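Bench notes, March, booth 2
Gripper comparison: Orlandini fingers against the stock Sovano pair

Started a bit after nine. The Orlandini fingers came with a sheet promising a "universal" hold on soft packaging. I've read that word on three data sheets now and I'm no closer to knowing what it means. Plan for the morning was the paper sorting task we inherited from Plelside: bag, basket of flyers, file organizer, both arms on the rail. Same controller settings as the last lot of runs so that at least one thing stays put.

Zeroed both arms, checked the wrist cameras were streaming, then spent far too long on the right arm's cable. It rides along the upper link and sags at the wrist when the elbow opens out. Taped it once, didn't like it, took the tape off again. Needs a proper clip. There's still slack on the floor near the right elbow and I don't want anyone running the fast profile until that's sorted.

First thing to try was the rim hold. Right gripper closes on the front lip of the bag and draws it toward the middle so the mouth stays open, left arm keeps out of the way. Paper rims are a nasty test because the force reading is close to nothing whether you've got one layer, a fold, or air.

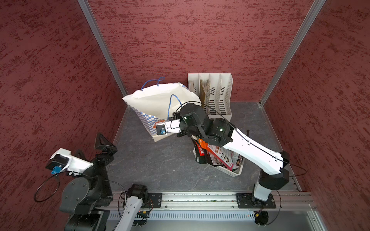 Dulthorpe bench wrote back on the shared log that they'd expect any parallel gripper to manage a rim, the old fingers included, and that I should be testing the pull and leaving the grasp alone. They also want to know why the closing force was left at the Sovano default when the pads are a different shape. Fair on both counts. The default was laziness on my part, and a comparison where one side is tuned and the other isn't won't convince me either.

So, redone with force set separately for each pair. 8 pulls per pair, same start pose, bag reset by hand in between. Stock fingers lost the rim 3 times. Orlandini lost it 2 times. That's one pull's difference and I'm not calling it a result, whatever the sheet says. My resets aren't that repeatable, and the paper gets softer along the fold the more it's handled, which would hurt whichever pair went second. Stock went second. Should have alternated.

Wrist camera is a separate grumble. With the gripper down on the rim it's too close to the paper to be much use, and the overhead link blocks part of the basket from the fixed camera. Whoever picks the next flyer from there is going to be guessing. Might try parking the elbow higher, if the joint limit allows it.

To do:
clip for the wrist cable
fresh bags, one per pair
alternate the order
ask Orlandini what load they used for their soft packaging figure
leave the stock fingers on until then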